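Help and Advice > Your Stay > Frequently Asked Questions

Questions our guests ask before they come

Wevmont is a small guest house with a big garden, and most of the people who write to us want to know the same handful of things. I've tried to gather the answers in one place, and I'm sorry if I go on a bit – I would sooner tell you too much than have you arrive at the door wondering where to put your boots. If your question isn't on the page, do write, and either Ladan or I will get back to you, usually by the evening.

What time can we arrive?

Any time from 4 in the afternoon, and if you're going to be later than 10 at night just let us know and we'll leave the porch light on and the key in the little box by the door. We're very relaxed about it. People coming over from Stinby by the back lane often find it takes longer than the map says, particularly behind a tractor, so please don't rush on our account. There will be a pot of tea whenever you get here.

Can we leave our bags if we come early?

Of course you can! The boot room is open from breakfast onwards and there's a good deep shelf for cases. Leave your things there and go and have a wander down to the river, or up to the village for a bun.

Do you take dogs?

We do, and gladly. We ask for no more than two to a room, and that they stay off the beds (we know, we know, but please try). There are old towels on the hooks for muddy paws and a tap outside the back door. Dogs can join you in the sitting room in the evenings but not at breakfast, where it gets very crowded around the toast.

What is breakfast like?

Generous, I hope. Catríona Dolan does the cooking most mornings and makes her own soda bread, and there are eggs any way you like them, porridge, fruit, and a proper fry for those who want it. If you eat differently from that – vegan, gluten-free, no nuts, or simply no mushrooms ever – tell us when you book and we'll have something nice waiting. In October we usually have our own apples too, stewed with a bit of cinnamon, and guests do seem to go back for more.

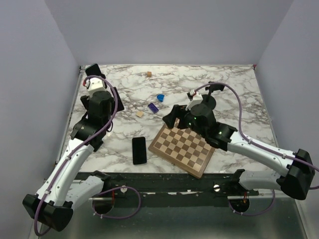

Breakfast runs until 10, and we're not strict about the last few minutes of it. Walkers who want to be off early can ask for a packed one the night before, with a flask of coffee or tea to take along. Please bring the flask back, as we have lost a good many of them to the hills over the years.

Can we have an evening meal with you?

Not as a rule, I'm afraid, but you won't go hungry. Vương in the village does lovely noodle soups and will pack them up to bring back here if you'd like to eat in your slippers. The Lituvstead is the other choice, a pub with a fire and good pies, and it's wise to book there. We're happy to ring for you.

How many rooms are there, and are any on the ground floor?

There are four rooms, one of them downstairs at the back, with a wide door and a walk-in shower. It looks over the herb beds and is the quietest in the house. There's one low step at the front door and we have a ramp for it, so mention it when you book and it'll be out ready for you.

Is there a bus?

There is, the number 23, which stops at the end of our lane. It doesn't run in the evenings. If you're coming by train we can generally fetch you from the station, provided you give us a day's notice and don't mind sharing the back seat with the shopping.

What happens if we have to cancel?

Things go wrong for everybody now and then, so we try to be kind about it. Let us know two weeks or more ahead and you'll have all your money back. After that we keep the deposit, but we'll put it towards another visit if you'd like to come at a different time of year.

With warm wishes, and looking forward to meeting you,
Ardalan Ghorbani and Ladan Hassanpour

Related pages
Finding us by road and rail
Walks from the front door
Room prices and deposits
What's growing in the garden
Bringing your dog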